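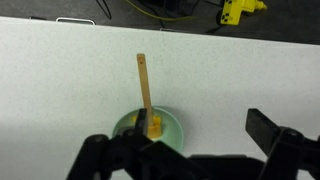 Last updated: Feb 20, 2018

I have been trying to cook at home every weeknight since the middle of January, and it is going better than I thought it would. The main change is that I stopped planning meals. I used to write out a list for the week, buy everything on it, and throw a third of it away. Now I buy eggs, onions, rice, beans and whatever vegetable is cheap, and decide at six o'clock.

Most nights it is a rice bowl. Gilmar Assunção, who lives upstairs, told me to toast the rice in oil with garlic before the water goes in, and I have done it that way since. It takes three more minutes. He also salts his beans at the start, which I was always told would make them tough. Mine came out fine.

I shop at the Lemow on Grastwood Road. It is smaller than the one near work, but the produce is better and I can walk there. They moved the spices again last week – now they are next to the pet food.

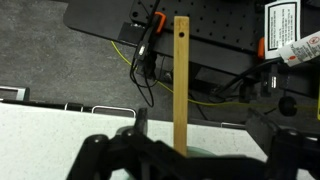
The other thing I had to sort out was lunch. If I make too much rice at night I can take it to work, but it dries out in the fridge. A spoonful of water and a lid in the microwave fixes most of that. Fried rice is better if I have ten minutes in the morning, and I usually don't.

I kept my receipts for January and they came to $309.14, with coffee. December was higher, but I ate out a lot in December, so I would want another month before comparing.

Next I want to try bread. Dilwyn Llewellyn from my old job has offered me some of his starter, and I said yes before asking how often you have to feed it. I have one loaf pan and an oven that runs hot on the left side. If the first one is edible I will write down what I did.

3 comments
14 shares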